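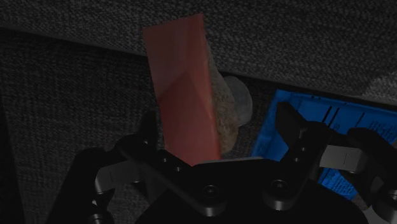 A run in the simulator: the gripper at the flat red piece, with the blue box on the right.

Robotics Club: simulation work over the summer

The Mistham robotics club has spent most of the summer in the simulator. The club has 19 members this year, and the arm in the workshop can only be used by one pair at a time, so in May we moved the grasping project onto the computers in Room 239. Each pair now has its own copy of the scene and can run it whenever the room is open.

The task is the same for every pair. The arm starts above a gray surface with several objects on it, closes on the one it has been told to pick, lifts it and holds it for a count of five. The objects are placed close together on purpose. Flat pieces are the hardest so far, especially when they stand on edge with something right behind them. If the fingers come in at a poor angle they push the piece over before they close, and the run counts as a miss.

Eleni Dimitriou runs the Tuesday sessions and has written most of the scoring script. It saves a picture from the wrist view at the end of each approach, along with the finger positions, so a pair can look back at a miss and see where the gripper was. By the end of last week the club had logged 1430 runs, and 425 of them were clean lifts. The rest were misses, drops or runs stopped by hand. Most of the early drops came from one wrong friction setting, which has been corrected in the shared folder. If your copy is from before the fix, please replace it.

Two groups are trying different methods. The Yule group plans the whole approach first and then moves. The Faner group moves in short steps and checks the view after each one – slower, but it has done better with the crowded layouts. Both groups will show their work at the Rivolari meet in the fall, and we have room for one more entry. Any pair that wants it should talk to Eleni before the list closes on August 14, 2026.

A few notes on the room. Log out when you finish, or the next pair can't start a run. Name your files with your group name and run number. Please don't change the lighting in the shared scene – make a copy and change that.

New members are welcome from ninth grade up. You don't need to know how to program, but you should be ready to learn some Python in the first few weeks. Sign-up sheets are at the front office, and the permission form is on the back.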